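Forum > Outdoor Robots > Data and Training

We use cookies to keep you signed in and to remember your settings. By staying on this site you accept this.

How do I collect driving examples under a bridge without spoiling the rest of my set?
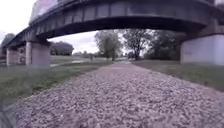

Drita Ivanov, hobby member, Outdoor Robots section
2018-08-28

Hello everybody. I am building a small wheeled robot which should learn to follow a path by itself. I drive it by hand with the remote, the robot saves the camera pictures together with my steering, and later I train a network on these pairs. It is the usual way, I think, and on the park paths in Truvelport it works well enough that I can walk behind it with my hands in my pockets.

My trouble is the gravel path which goes under the long bridge. I have 86 drives saved until now, and only 5 of them pass under the bridge. When I let the network steer, it goes straight and calm up to the piers, and then it begins to pull to the left, toward the grass. Two times it left the gravel completely and I had to take over with the remote.

I have looked at many pictures from this place and I have some guesses, but I don't know how to check them:

1. The gravel under the span is a little darker than in front. Maybe the network has learned that darker means grass.

2. The border between stones and grass is very soft there. My camera has a wide lens and the picture is not sharp, so even I must look carefully to say where the path finishes on the left.

3. There is a thin light strip in the grass just after the left pier. In the picture I can't say if it is a puddle or another small path. I am afraid the network likes it, because on most of my other drives the path is a light strip between green sides.

4. A dark piece of the robot itself is in the lower left corner. It is in all my pictures, so I always thought it makes no difference.

My questions are these. Should I simply drive under the bridge many more times, or will this make the network worse on the normal paths? Should I cut the pictures before training, and how much? And is it correct to steer as perfectly as possible when I record? Up to now I tried to stay in the middle of the path the whole time, and I deleted the drives where my hand was not steady.

The robot runs on a Pludo board, and the steering is one number for each picture. Thank you for your patience with a long post.

Radomir Berisha
Member

More data. 5 drives is nothing. I had the same with a tunnel and I just drove it until it stopped being a problem. Also check your battery, mine pulled to one side when it was low.

Kiều Dương
Section moderator

Dear Drita, your post is very clear, so I will try to answer in the same order. I collect for path following too, mostly on river paths, and I made the last mistake in your list for a full winter.

I begin from the end, as I believe it is the most important. Please don't delete the drives where your hand was not steady. If you always stay in the middle, the network sees only pictures from the middle. Then it makes one small error, the picture looks a bit different from everything it has learned, and it makes a bigger error. Nothing in your examples says how to come back. This can happen on any path, but under the bridge the view is unusual already, so there it has less help.

What I do is record the return and not the mistake. I stop the recording, drive the robot near to the left grass and turn it a little toward the grass. Then I start the recording and steer back to the middle in a calm way. After this, the same from the right side. It is boring work – I listen to the radio – but these short pieces are worth more than a long straight drive. Be careful that the piece where you go toward the grass is never saved, or you will teach exactly this.

About the number of bridge drives. Yes, make more, but please mix the hours and the weather. If all your bridge drives are from one afternoon, the network may learn that afternoon. A cloudy sky, as in your picture, gives you one kind of darkness under the span. With strong sun you will get a hard line of shadow on the stones, and this is quite another thing to learn. Drive it also in the opposite direction. In my own set I keep 155 short pieces with bridges and underpasses together, and when I train I let each place appear equally often, so no place becomes too heavy. The normal paths did not become worse for me.

For the dark gravel, there is a simple test. Take pictures from the open path, make the lower part darker in an image program, and look at what steering the network gives. If the number moves to the left, your first guess is good. In this case you can add random changes of brightness during training. I would do this anyway.

For the light strip, do a similar test. Paint over it with the color of the grass and compare the two numbers. If there is no difference you can forget about it. I would go there on foot too and see what it is. A puddle will not be there each time, but a second path will.

For cutting: in your picture the upper half is mostly the bridge and the sky. I would cut away a good part of it, but not down to the horizon, as the far end of the path tells the network where to aim. I would keep the side edges. The gravel becomes very wide close to the robot, and you need to see where it meets the grass. The dark corner I would cover with one flat color in all pictures, both in training and when it runs. You are right that it is always there, but if it is a wheel it may move with the steering, and then the network can read your steering from the wheel and stop looking at the path. Check if it changes shape between a left turn and a right turn.

One small thing more. Far on your path, near the horizon, there is something small and dark standing, maybe a person or a post. It is too far to matter in this picture. But if people pass often, write down in your notes how you drive around them, and do it always the same way. I had drives where I waited and drives where I went around, and the result was a robot which could not decide.

Edin Georgiev
Member

I agree with Kiều about the returns. I would only add that you should keep some bridge drives completely out of the training, and keep whole drives, not single pictures. Pictures from the same drive are almost equal, so if you split them by chance, the test result looks wonderful and says nothing. I did this with my Zikix rover in January and believed for weeks that I was finished.

Keep your 5 old drives as the test, record new ones for the training, and compare the steering number with yours only in the part between the piers. An average over the full drive will hide the problem, as most of the way is easy.

About the battery I am not sure. If the robot goes straight on other paths with the same battery, I would look there last.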